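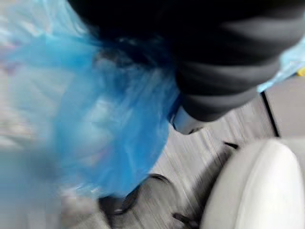
Blue bag on the move, past the office chair. Study clear-out, day 2.

Jagadeesh Iyengar
April 2025

Right, the study. I've been putting this off since we moved to Esulwood and I've run out of other rooms to do first. Thread, because I need somewhere to moan.

Rule for the weekend: blue bags for rubbish, box by the door for charity, and anything I dither over goes on the desk until teatime. The desk is now so full I can't see the lamp.

The bags are the thin see-through sort that come on a roll. Cheap, crinkly, fine for paper and packaging, hopeless with anything that has a corner. I lost one to a stapler yesterday. Went through it like a fork through jelly.

I do like being able to half see what's in them though. Twice now I've spotted something through the plastic that shouldn't have gone in (once a passport photo, once my good scissors) and fished it back out. You don't get that with a black sack!

Let's talk about the chair. It's the worst thing in the room to tidy round. Every leg is a little trap for envelopes and cable ties, and as soon as you lean on it to reach something it rolls off and you're on your knees on the laminate.

Also, have you ever looked properly at your chair castors? I tipped mine over last night and they'd wound up enough hair and thread to knit a hat. Old butter knife and tweezers, 18 minutes, podcast on. It glides now. I went up and down the landing on it like a child.

Someone's bound to ask: no, I didn't take the wheels off. They're meant to pull straight out and mine won't budge. If you've got a trick for that, please reply, I've tried swearing.

Paper next. I found 14 instruction booklets, and four of them are for things we no longer own. There's one for an Evside kettle that I'm fairly sure belonged to the previous people. Recycling, the lot, apart from the boiler one.

My sister rang in the middle of this to ask if I'd found her school reports. I hadn't. I had found a birthday card I bought her in September and never posted, so I kept quiet about that.

Floor update. I picked pale grey when we did this room and I still stand by it, mostly. It makes a small room feel lighter and it doesn't show dust. What it does show is every drip of tea, so swings and roundabouts.

Best way I've found to mop it is nearly dry cloth, warm water, tiny squirt of washing-up liquid, and go along the grain pattern. Across it I always get smears. No idea if that's real or if I've convinced myself.

The Toltier shelves are staying. I know I said they were going. I cleared the bottom two and they look quite nice with nothing on them, so the plan is to put nothing on them and we'll see how long that lasts (my wife says Tuesday).

Things on the dithering desk as of now: a hole punch, a tin of foreign coins, three phone chargers that fit no phone, and a framed certificate for swimming 50 metres. The certificate is staying. I worked for that.

Bags all knotted. Tip for the thin ones: gather the neck right down low and leave yourself a long tail to hold, or the whole top stretches and rips before you reach the wheelie bin.

Off to hoover under the desk and then I'm having a biscuit in my very smooth chair. Airing cupboard next weekend, if anyone wants to suffer through that one with me. I've already had a peek and there are towels in there I've never seen before.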